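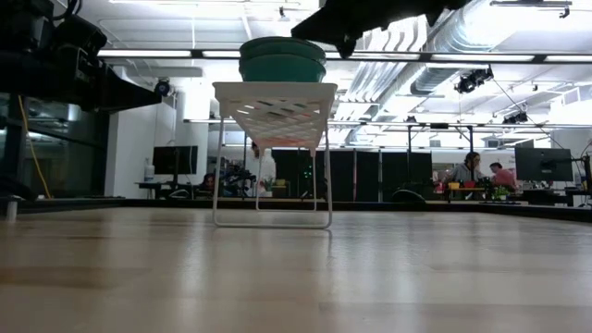
You can't have two heads of press in the same office on the same morning, came the reply on the Flenholm rows, so either the council page is wrong or we are.

Notebook, December. Press office turnover file.

Print | E-mail this page

Went back to the Flenholm rows first thing. The reply is fair. We have the old head of press leaving on the day of the full council meeting and the new one starting two weeks before that. Checked the council's own staff page in the saved copies. The new name goes up early, under "communications", with no job title. The title appears later. So the start date we took was the date of the name, and for every other council we took the date of the title. Changed Flenholm to match and put a note in column K.

This leaves a gap of nine days with no head of press at all. I think the gap is real. The press releases in that stretch go out with the general office number at the bottom and no contact name.

Prosser next. The whole trouble with Prosser is that the local paper ran three stories on who would get the job before anyone got it, and the first pass took all three as appointments. The wording was "expected to", "understood to be in line for" and "set to". None of those is an appointment. Struck out two. The third person did get the job in the end, but a month after the story, so the date has moved.

Rule for everyone coding from now on:

- "expected", "tipped", "front runner", "set to", "in the frame" = rumour, code R
- council or party statement giving a date = code A
- name on a release as the contact = code C, use only if there is no A
- if A and C disagree, keep both and use A

We said in the autumn that we wouldn't code rumours. I'd now like to keep them, in their own sheet. The file has 1401 stories in it and a good many are nothing but rumour. If we throw them out we lose the bit I find most interesting, which is how often the people tipped for these jobs get them. At Prosser it was one in three. At Borkora neither of the two people tipped was even interviewed, if the later story is right.

Borkora is a mess for a different reason. The leader lost the vote in the spring and the whole office went with him, except for one press officer who stayed on under the new leader and was then made head of press. The sheet has her as a departure and then as a new arrival. She should be one person moving up. Fixed. Also fixed the deputy, who had been typed in twice under slightly different spellings.

Ran the count again after lunch. Before today the file showed 46 departures across all the councils. I haven't put the new number on the wall yet as Plillico is still to do, and the last time I put up a number halfway through it ended up in the slides.

Plillico: started 2.15. The council changed its website over the summer and the old news pages are gone. The saved copies stop in May. There is a newsletter, which went to 3000 homes according to the footer, and the library has a set of those on paper. I rang and they will look them out. Until then Plillico stays grey in the sheet and shouldn't be used for anything.

One thing from the Plillico newsletters we do have. The back page lists a press contact each time, and it changes in nearly every issue. I first read this as people leaving. Looking again, it seems to be a rota, with the same few names coming round. So back page names are not code C for Plillico. Wrote this in the notes in capitals.

Second coder and I did the check batch separately and compared. We agree on nearly all the dates. Where we don't agree is on reasons for leaving. "To spend more time on other projects" I had as voluntary, the other sheet had as unknown. Talked it over at the desk. Unknown is better. We only call it voluntary if the person says so in their own words or is named in a new job within the month. I have to go back and redo my half on that basis, which is dull work but not long.

Also the question of pay. Someone upstairs asked if we could add salaries. The published bands are wide and the councils don't use the same ones, and the 900 a week figure in the Borkora story has no source that I can find. Said no for now.

To do:

- redo reasons column, my half
- library, Plillico newsletters, ask about the missing spring issues too
- move rumours to own sheet, keep the story numbers the same
- ask whether interim heads count as heads. We have done it both ways
- back up before any of this

Stopped at 5.40 with the reasons column a third done.

Shares: 46

Comments

guest: On interims, we counted them if they signed off a release. It gave a lot of very short spells, so you may want a separate flag for them.

anon: The Prosser paper ran a correction on the second of those three stories. It's on the letters page, easy to miss.

guest: Is the rumour sheet going to be shared as well? I'd use it.

Print | E-mail this page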